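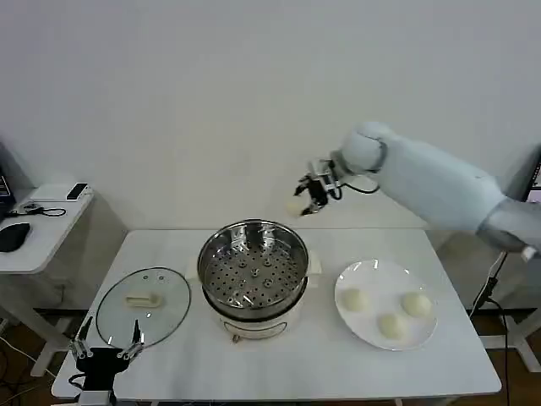 Dumpling Club is the kitchen project of the Villanueva student robotics club, and this is our gallery from June! We picked steamed buns as our challenge for the Molberg Cup because everyone on the team likes eating them and because dough is a miserable thing to grip (squeeze too hard and you have a pancake, too soft and it lands on the table). The job starts with buns on a plate and a steamer standing open in the middle of the table, its glass lid already set down to the left, and the arm has to carry the buns over to the basket one at a time. With a bun up in the fingers over all those little holes, you can imagine how quiet our room gets.

We logged 3,789 practice grabs this season, and over 2,015 of them were with buns. The rest were tennis balls, rolled-up socks and one very patient bread roll. Most of the code was written by first-year members who had never touched an arm before they joined, and they rewrote the grip routine 3 times before they were happy with it. The version we run now is called Zovard, after the team's favorite video game villain.

Spacing inside the steamer is the part we argue about most. Buns need room to puff up, so the team wrote a little planner that gives each one its own spot and keeps the fingers clear of the ones already in there. We love watching it work!

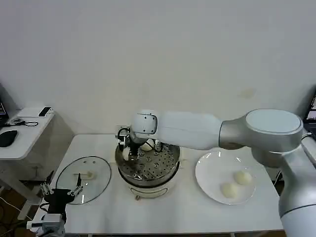

Gripper down in the steamer, two buns still together on the plate.

Next up is the lid. It's slippery, it's round, and the handle is the only decent place to hold it, so we expect plenty of clanking. After that we take the whole routine to Zurkmont for the regional round, where teams get 2 runs each and the better one counts. Come by our table and say hi if you're there!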